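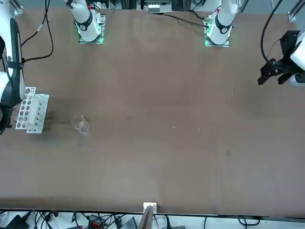
# Speaker notes: Feltard two-arm bench kit, review for lab users

6 February 2018. Slides 1 to 7. Speaker: Marwa Shawky. Questions go to Essam Slaoui if they concern wiring or the controller.

## Slide 1 — What is under review

- Leave the title photo up while people sit down.
- Feltard is sold by Lasberg as a bench kit: 2 arms, 2 grippers, mounting plates, one controller, and the Travell software license.
- We are reviewing the kit as shipped. Custom fingers and third-party cameras are out of scope today.
- Say early that we paid for the kit. Lasberg has not seen these slides.

## Slide 2 — Layout

- Point to the two bases at the far side of the table. Left and right in the software are the robot's own, so its right arm is on the left of the photo. Say this twice. It caused most of the setup errors in our group.
- The white rack and the clear beaker are the whole work set for the task on slide 4. The beaker is the harder item for any vision add-on: the brown of the table shows straight through it.
- Cable routing on the arms is external. Mention the loop above the gripper on the right of the photo. It needs slack for wrist rotation, and the manual gives no figure for how much.

## Slide 3 — Installation

- Bolt pattern on the plates matches the drawing. No shims needed on our table.
- Unpacking to first motion took Lahcen 165 minutes, working alone. The quick-start sheet says one morning, so that is fair.
- Base spacing has to be entered by hand in Travell. There is no check on the value. A wrong entry shows up only when both arms are sent to a shared point.
- Pause here for the wiring question. Somebody always has one.

## Slide 4 — Test task

- Task: the right arm places a tube in the rack, the left arm moves the beaker to a marked position, and both return home.
- We ran 125 cycles on default speed with the stock fingers.
- Failures fell into two groups: the tube touching the edge of a slot, and the beaker turning in the grip. Neither stopped the controller.
- Do not quote a success rate from this slide alone. The breakdown is in Heloísa's handout, with the counting rules.

## Slide 5 — Software

- Travell's waypoint editor is good. Steps can be reordered without re-teaching them.
- Arm-to-arm waiting is weak. A wait command blocks the whole script, including logging.
- Log files are plain text. Time stamps from the two arms drift apart over a long run. Lasberg support confirmed it and gave June for a fix.

## Slide 6 — Compared with Gwynne

- Gwynne's kit has internal cabling and a shorter reach. Price is close enough that it should not decide anything.
- Aurelia's group has used Gwynne for the same rack work and prefers its gripper. Ask her to comment if she is in the room — she agreed to this.
- Feltard is easier to repair. The wrist comes off with one hex key.

## Slide 7 — Recommendation

- Suitable for rack and vessel handling at low speed.
- Hold off if your work depends on tight timing between arms, at least until the logging fix is out.
- Budget for softer fingers if you handle glass.
- Back to slide 2 for questions. Handouts are by the door.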